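The directive arrived at the Clallden Courier at 4.40 in the afternoon, as a four-page attachment with no covering message. Arash Dehghan printed it, because the office rule was that legal documents were read on paper, and numbered the clauses himself where the Ministry had not.

Clause 3 required each licensed publication to lodge its pages with the Office of Public Record before printing. Clause 7 defined pages to include headlines, captions, corrections and weather. Clause 9 set the penalty at 300 a line.

"Per line of what?" said Mahsa Hassanpour.

"It doesn't say."

"Column width?"

"It doesn't say that either."

She measured the current column with a steel ruler and wrote the figure on the back of clause 9. She had been production editor for eleven years and distrusted any unit that had not been defined. The front page that night was the Skernlow dam story, 1,528 words, in which an engineer named Motaung stated that the spillway gates had not been inspected since commissioning. The inspection certificates existed. They had been signed in August by a man who had retired in June.

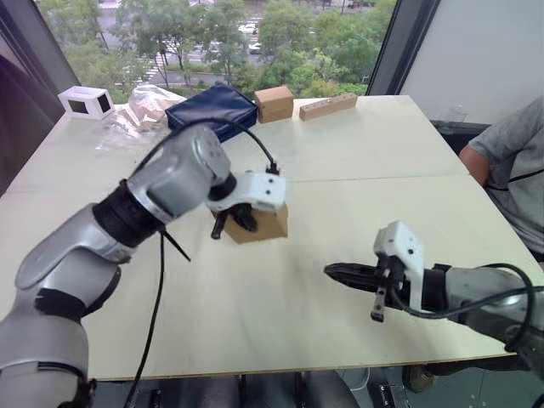 A small cardboard box held in the gripper of a robot arm, with a second arm at right.

Dehghan rang the Office of Public Record at five. The clerk confirmed that pages were to be lodged in person, in duplicate, at the Hollimer building, and that the counter closed at six. Hollimer was 70 kilometres away by the river road. He asked whether pages could be lodged electronically. The clerk said the matter was under review.

"If we hold the dam story, we can lodge tomorrow," he said, when he had put the phone down.

"The paper's dated tomorrow."

"Then we print without it."

Hassanpour was reading clause 3 again. She turned the sheet over, then back.

"Licensed publication," she said. "What does our licence cover?"

He took the folder from the cabinet. The licence had been issued for a newspaper of general circulation, defined in the schedule as any title selling more than 200 copies per issue within the district. Below that figure a title was a circular, and circulars were governed by the Postal Act.

They set the dam story as a single sheet with its own masthead, the Skernlow Supplement, priced separately. The press run was fixed at 174. Hassanpour cut the page five feature to make the main paper balance.

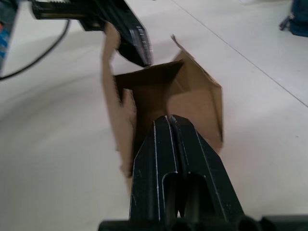

The remaining difficulty was distribution. A circular could be posted, handed over or displayed, but the Postal Act also allowed the recipient to copy it for personal use - section 12, unamended. Dehghan added the text of section 12 at the foot of the sheet in six point. Hassanpour made him raise it to eight.

The press started at 9.15. She checked the counter at the end of the run, signed the sheet and wrote the time beside her name. He signed underneath. Then he put two copies in an envelope, addressed it to the Office of Public Record, Hollimer, and went to look for a stamp.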